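Clirnivora Home Gym Log: Set-up Guide
Section 2: Getting your lifting belt ready and adding it to your gear list
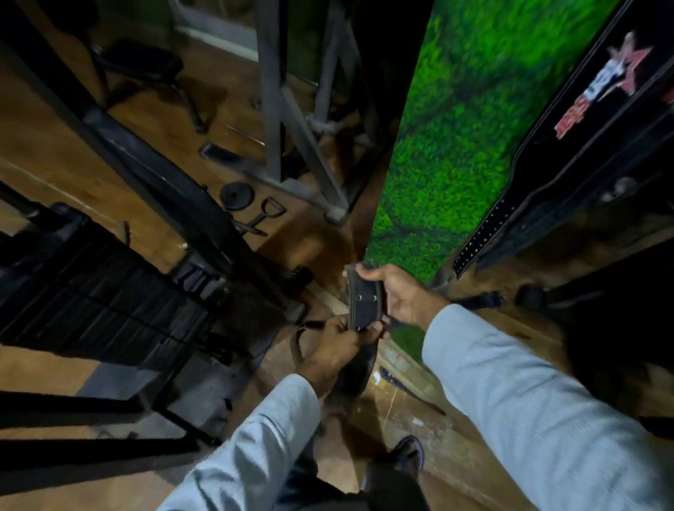 Welcome back! If you've come straight from Section 1, your account is open, your units are chosen and you've had your first look at the home page. Before you log a single lift, we'd like you to spend a little while on your gear list. We know it's tempting to skip ahead (most of us on the Prelgate team did, the first time) but the log uses your gear list to sort your sessions, and it is a good deal easier to set up at the beginning than to go back and patch in later on.

We start with the belt, as it's the item people most often ask us about. The steps are much the same for shoes, wraps and sleeves, which are covered in Section 3.

Before you begin

You'll want your belt beside you, a soft tape measure, and your phone or computer with the log open. If your belt is brand new, take it out of its packaging the night before and let it air. New leather can have quite a strong smell, and it's nicer for everyone in the house if that happens in the garage.

Measuring yourself

1. Stand up straight in whatever you normally train in. A thick jumper will throw the reading out, so take it off if you don't lift in one.

2. Pass the tape around your middle at the level of your belly button. This is usually higher than where your trousers sit, and your trouser size won't do as a substitute, however much we might all like it to.

3. Breathe out normally and read the tape. Don't suck your tummy in!

4. Write the number down, then do it all again. If your two readings don't match, take a third and use the middle one.

Note: The log accepts centimetres or inches, and you can swap between them under Preferences without losing anything you've already entered.

Finding your hole

5. Put the belt on over your training clothes and fasten it loosely. Walk around the room for a minute or so.

6. Take a full breath into your belly and brace as though you were about to lift. You should feel your middle press firmly against the belt all the way around, back included.

7. If you can't get a full breath in, let it out one hole. If you can slide your whole hand down behind it while you're braced, take it in one.

8. When you're happy, take the belt off and count from the tip of the strap to the hole you used. That is the number the log asks for.

Caution: A belt is no cure for a sore back. If you have high blood pressure, a hernia or an injury that hasn't settled, or if you're pregnant, please have a chat with your doctor or physio before training with one. Loosen the belt between sets, and stop if you feel dizzy.

Adding the belt to your log

9. From the home page, open Gear, then Add Item, and choose Belt from the list.

10. Give it a name. Anything will do, but something plain is easiest to spot on a small screen. Ferdinand Schwaiger, who wrote most of the gear pages, has a belt entered as "Zistcombe" after the town where he bought it, and he seems to get along with that perfectly well.

11. Enter your waist measurement and hole number in the boxes provided. If your belt has a lever, tick Lever and leave the hole number blank.

12. Add anything you'd like to remember in the Notes box, which holds up to 1000 characters. The date you bought it and the width are both handy.

13. Press Save. The belt will now be offered at the bottom of every new session.

Note: You can keep up to 5 belts on one account. To make room for another, open an old one and choose Retire. Its past sessions stay exactly where they are.

If you had your belt listed in the old Eglītis version of the log, it should have come across by itself. Check the hole number, though, as the old log counted from the buckle end and a few entries came over back to front. We're sorry about that one.

Looking after the leather

Wipe the belt down with a dry cloth when you've finished training, and hang it up or leave it loosely coiled somewhere out of the sun. Don't dry it on a heater, and please don't put it in the washing machine (we do get asked). A small dab of leather conditioner now and then is plenty, and it's worth trying it on the inside first in case it changes the colour.

Caution: Stop using a belt if the stitching has come undone near the buckle, or if a hole has begun to tear.

Questions about this section can go to Ngozi Tijani through the Help page. Section 3 carries on with shoes.

Section last revised 13/05/2018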